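4 Fitting Knobs and Pulls

Read this section before you drill. It applies to all Manden drawer fronts and cabinet doors, including the Kirby series. If your fronts came pre-drilled, skip to 4.3.

A knob needs one hole. A pull needs two.
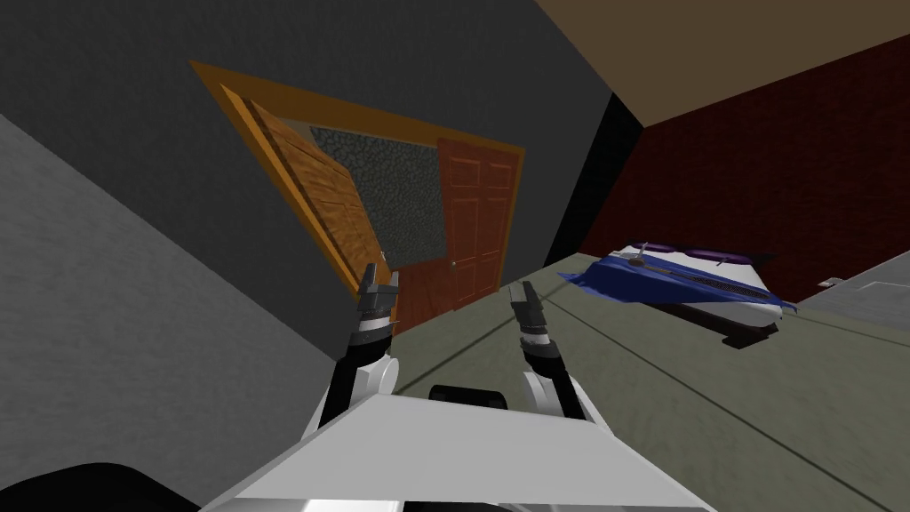
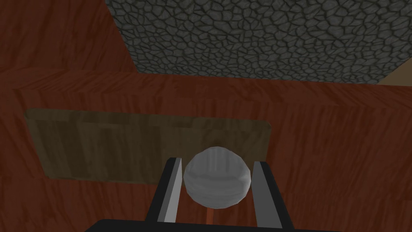 4.1 What you need

Pencil and tape measure
Masking tape
Drill with a 3/16 inch bit
Scrap block of wood, at least as wide as your hand
One clamp
Screwdriver to match the supplied screws
Drilling template (in the bag with the hinges)

Empty the drawers first. Take doors off their hinges if you can. A door lying flat on a padded bench is easier to drill than one that is hanging.

4.2 Marking and drilling

1. Decide on the height. On doors, most people set the knob 50 mm in from the opening edge and the same distance up from the bottom corner. On drawers, the center of the front is usual.

2. Put a strip of masking tape over the spot. Mark on the tape.

3. Lay the template against the edge of the front and check that it sits square. Mark the hole with a sharp pencil.

4. Repeat for every front before you drill any of them. Stand back and look at the whole run of cabinets. Tape is easy to move.

5. Press a small dent into each mark with a nail or center punch.

6. Clamp the scrap block tightly against the back, behind the mark. Drill from the face toward the back. Hold the drill level and let the bit do the work.

7. Peel off the tape. Pull it away slowly, toward the hole.

CAUTION: Wear eye protection. Keep your free hand away from the back of the panel while the bit is going through.

CAUTION: Set a variable-speed drill no higher than 800 rpm for the painted fronts. Faster speeds can scorch the finish at the edge of the hole.

4.3 Attaching the knob

1. Push the screw through from the back until the tip shows at the face.

2. Turn the knob onto the screw by hand. It should start easily. If it doesn't, back it off and try again so you don't strip the thread.

3. Hold the knob still and tighten the screw from behind. Stop when the knob no longer turns.

Note: Drawers with a false front are thicker. Use the longer screws from bag C. If those are still too short, Bisht breakaway screws can be snapped to length with pliers.

4.4 If a knob works loose

Wood moves with the seasons, and a knob fitted in summer may need a quarter turn by November. If it loosens again soon after, take it off, add a thin washer under the screw head, and refit it. A drop of removable thread locker also helps. Do not use wood glue.

If the hole has worn too large, fill it with a glued dowel, let it dry overnight, trim it flush, and drill again.

Continue with section 5, Adjusting the Hinges.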